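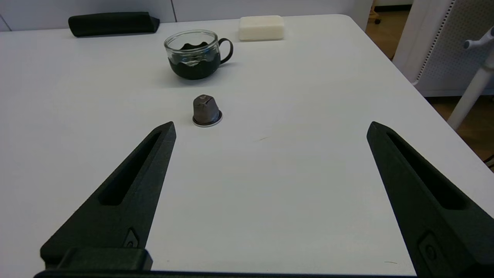 ## Unit 3: Serving single-cup coffee

Homirdale evening course, Edeltraud Oltmanns

Read this before the practical. Bring an apron and a pen.

**Capsules**

The training kitchen stocks two kinds, Mellora and Deltska. They don't fit each other's machines, so check the box before you load one. A capsule stands steadily on its rim with the narrow end up, and that is how we set them out for service.

- Look at the rim. If it is bent, put the capsule aside.
- Don't pierce or peel the lid yourself.
- Used capsules go in the grey tub by the sink – never in with the food waste.

**Glass mugs**

Lift a mug by the handle and keep your fingers off the rim. Empty it and hold it up to the window before it goes near the machine. The large Özkan mugs hold 400 ml, far more than a single capsule makes. Use them for milk drinks only, and pour the milk in last.

**Setting out**

One capsule and one mug per guest. Put the capsule nearer to you, with the mug behind it and its handle to the right. Pens, glasses and phones stay off the serving area once guests are seated.

**For next week**

Write down the steps for serving two guests who order different drinks. One page is enough. We start with descaling, so read Unit 4 as far as the table of water hardness.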